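Wrist camera (gripper comparison)

From the Kallio bench wiki. Part of the series on parts we've tried.

A wrist camera is a small camera fixed to the last joint of a robot arm or right on the gripper, so it travels with the fingers and looks at whatever they're about to grab. It's usually compared with a fixed camera, which sits beside or above the table and never moves. I've spent a good part of this year swapping between the two (and running both together), so this article leans on our own two-arm bench in Votstead more than a proper encyclopedia would. Sorry in advance, and please edit if you know better!

Overview

The fixed camera gives you the whole job at once. Both arms, the tray, the tools, anything lying near the back of the table - it's all in one view, and it stays the same size from one minute to the next. That makes it lovely for planning and for working out which arm should go for what. Where it lets you down is close up. Once a gripper is pointing straight down, it covers the very thing it's about to pick up, and you end up guessing from whatever sticks out on either side.
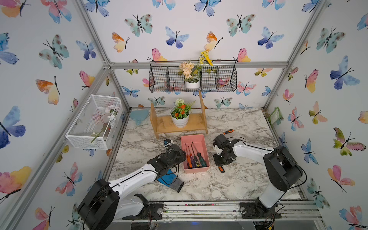 Esmaeil Bagheri

I like screwdrivers for this kind of test. They're cheap, they roll, and the handles come in such different shapes that a gripper can't get away with one trick. A fat handle wants the fingers wide and slow, a skinny one wants them nearly shut before you even arrive. The shafts are shiny too, and shiny things are where cameras start telling fibs.

View from the wrist

With a wrist camera you trade the big picture for the last few inches. The fingers are nearly always in view, so you can line them up with a handle by eye, or let the controller do it. You also see the gaps between things, and gaps matter more than I expected when I started. A tool that looks free from across the table may have another one tucked right up behind it, and the fingers will happily grab both.

The big drawback is blur. The camera moves when the arm moves, and anything close to the lens smears first. Fingers go soft before the tools do. We tried shorter exposure times and more light, and both help, but more light also puts hot spots on the metal shafts, so you're always giving something up. Slowing the arm down near the bin did more for us than any setting in the camera menu.

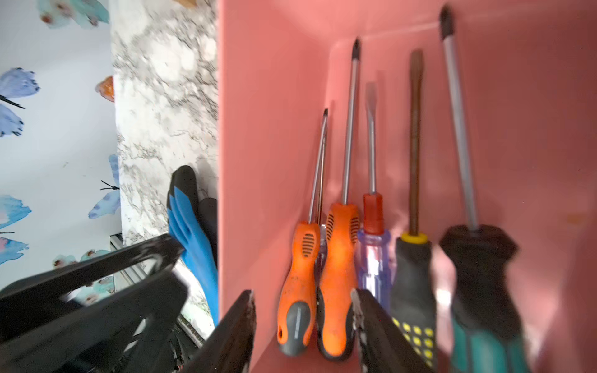 Wrist view of a pink bin, screwdrivers standing against the back wall.

Standing tools and lying tools

These are really two separate jobs, and I wish I'd split them up in my notes from the start. For a tool lying flat, the gripper comes down from the top and the main question is how far to turn the wrist. For a tool leaning in a bin, you're reaching in toward a wall, and the neighbors on each side decide how wide you can open. The wrist camera earns its keep on the second job. On the first one I'd call it a tie, and the fixed camera is a lot less trouble to set up.

Clear handles deserve a warning of their own. A see-through handle picks up the color of whatever is behind it, and our finder kept losing its edges. Eetu Rantala fixed most of that by having it look for the collar or the shaft first and work back to the handle (his write-up is on the Huslow page, worth a read).

Our comparison

We logged 2867 grasp tries on the Nenham controller, with 800 of them on the fixed camera alone and 1000 on the wrist camera alone. The rest used both. I haven't finished sorting the misses by cause, so I don't want to put a winner in bold type here. My feeling so far is that both together is the way to go if your controller can keep the two streams in step. Ours drifted apart until we gave them the same clock, and that took 3 evenings I'd like back.

Mounting notes

Check the cable at full wrist turn before you bolt anything down for good. Redo the calibration after every finger change, even if the new fingers look the same as the old ones. And write down which way up the camera is! I've been caught by that more than once.

See also: Fixed camera; Finger pads; Two-arm handover; Nenham controller settings

Last edited November 30, 2023. The sorted misses should be added in December.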